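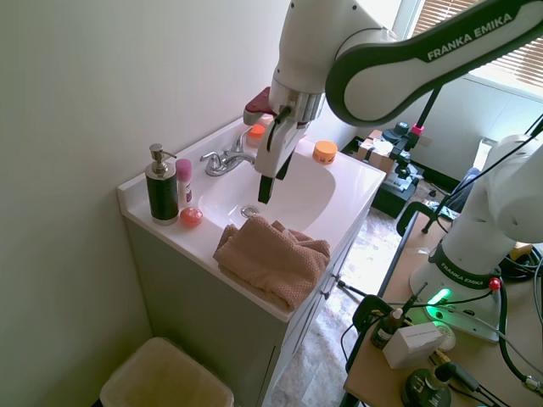

Chapter 7
Learning from People, One Room at a Time

Ask a friend to put the soap back beside the faucet and the job is done before you finish the sentence. Ask a robot arm to do it and you have opened up one of the most enjoyable problems in the field! Where is the soap? Which side of it can be grasped? How close can the fingers come to the spout without hitting it? And what does "beside" mean, anyway, when a jar and a folded towel are already taking up the counter?

In Chapter 6 we wrote the answers ourselves. We measured the workspace, modeled every object, and planned each motion through known free space. Those methods are beautiful and you should keep using them where they fit. A bathroom vanity shows where they start to strain. The basin is a bowl, so a straight path across the counter and a straight path into the sink are very different motions. The faucet is chrome, and shiny metal gives many depth sensors trouble. A towel has no fixed shape at all, and a model of it made this morning is no use once someone has wiped their hands.

This chapter takes another road. We let a person guide the arm through the task many times, record what the cameras saw and how the joints moved, and train a policy to map one to the other. The general name for this is imitation learning, and its simplest form, behavior cloning, can be written down in two lines. Getting it to work well will take us the rest of the chapter.

Our running case is the Omusholm study, carried out by Nhi Đồng and Khoa Đồng. They wanted to know how much variety a policy needs to see before it can handle a counter it has never met. Their training set held 1492 demonstrations of small tidying tasks: picking up, setting down, moving things out of the sink. They then trained a second policy on a subset of 734, chosen so that no two had the same arrangement of objects. On new arrangements, the smaller set won. I still remember reading that table for the first time and going straight back to the start of the paper to check which column was which.

Why should half the data do better? Part of the answer is in Section 7.3, where we look at what happens when a policy drifts slightly off the path its teacher took. Part of it is in Section 7.5, on the ways a network can latch onto a clue that happens to be there every time, such as a bottle that never leaves its corner. You will need both parts, so please don't skip ahead (I know it's tempting).

Before you begin, make sure you are comfortable with joint and Cartesian control from Chapter 4 and with camera calibration from Chapter 5. The math here is light. We use expected values, a little probability, and gradient descent as a tool you already trust.

Try this before reading on. Clear a space by your own sink, set out five objects, and move one of them from the counter to the far side of the faucet. Do it 35 times, shuffling the others between tries. Write down each time you changed your grip or your path, and what made you change it. Keep the list handy, as we will come back to it in Section 7.2.

7.1 What a Demonstration Contains

A demonstration is a sequence of pairs. The first member of each pair is an observation: the camera images at one moment, together with the joint angles and the opening of the gripper. The second is the action the teacher chose at that moment. We write the pair at step t as (o_t, a_t), and a full demonstration as the list of pairs from the first step to the last.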